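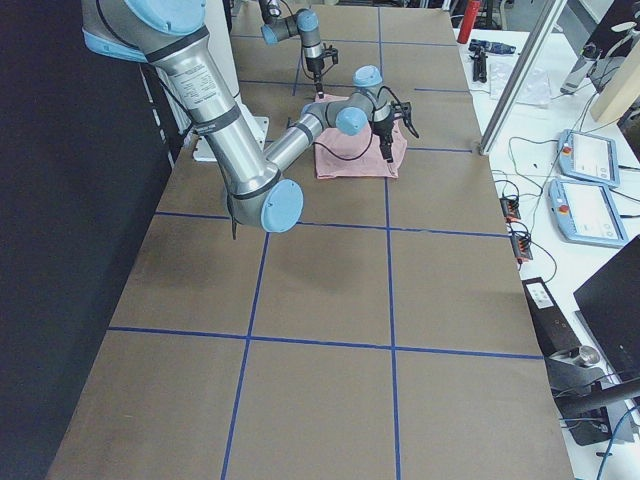
Hunters who lease ground on the Tarwood tract will have to follow a new set of rules for night hog hunting this fall, the land's manager said in a notice sent to lease holders this month. The changes take effect at the start of November and cover all 430 acres on the east side of the county road, including the creek bottom that was closed for most of last year.

The biggest change is the end of open night hunting. Until now, anyone with a current lease could hunt hogs after dark without telling the office first. Under the new rules, hunters must reserve a block by phone or at the check-in board before 4 p.m., and only one party will be allowed in each block per night. A party can have up to 40 minutes after its reserved time to sign in. After that the block goes to the next name on the list.

Stekton Land and Timber, which manages the tract, said the rules were written after two parties ended up on the same feeder in the dark last winter. No shots were fired and no one was hurt.

"We would sooner have a few empty blocks than have that happen again," the notice says. 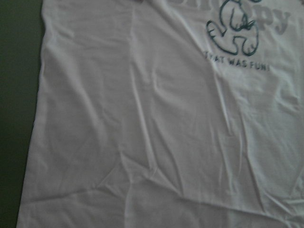
A white short-sleeve T-shirt.

Thermal scopes and red or green lights are still legal on the tract. Dogs are not allowed at night, but may be used in daylight with written permission from the office. Bow hunters will keep the creek bottom to themselves until the end of December, when it opens to rifles and shotguns. Hunters using rifles there must shoot from an elevated stand.

Fees are going up too. A season lease will cost $600, and the guest pass goes to $60 a night. Guests must hunt with the lease holder and carry their own hunting license if state rules call for one. Lease holders who have already paid for the season will not be billed for the difference, according to the notice, but they will pay the new guest rate.

The walk-in cooler at the Yazdani gate will stay open to lease holders. Carcasses must be tagged with the hunter's name and block number and picked up by noon the next day. Gut piles are to go in the marked pit and not in the creek. The office said it pulled several out of the water last spring and had complaints from the neighbor downstream.
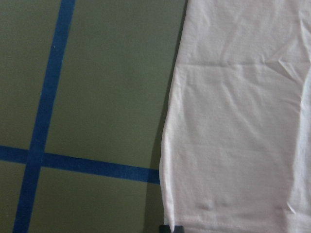 Trapping is handled separately. Hivora Wildlife Services will keep running its corral traps on the north fence line through the winter, and hunters are asked to stay well back from them whether the gates are set or not. Shooting hogs inside a trap is grounds for losing a lease. Trap locations are marked on the new map, which can be picked up at the office or at the Yazdani gate.

Deer season rules on the tract have not changed. Blocks with a deer hunter signed in for the morning will be closed to hog hunters starting at midnight.

Lease holders have until the end of October to sign and return the new form. Those who do not will keep their daytime access but cannot reserve a night block.

Shares: 17
Comments (4)

creekbottom_bow
Glad they kept the bottom for archery. Wish it ran through January like it used to.

Dusty4x4
Sign up by 4 is hard if you work days. Can we call it in the night before? The notice doesn't say.

lonepine
Dusty – I called and asked. They said yes, you can call a day ahead but not any earlier than that.

hogdog77
No dogs at night is going to cost them some leases. Mine included, probably.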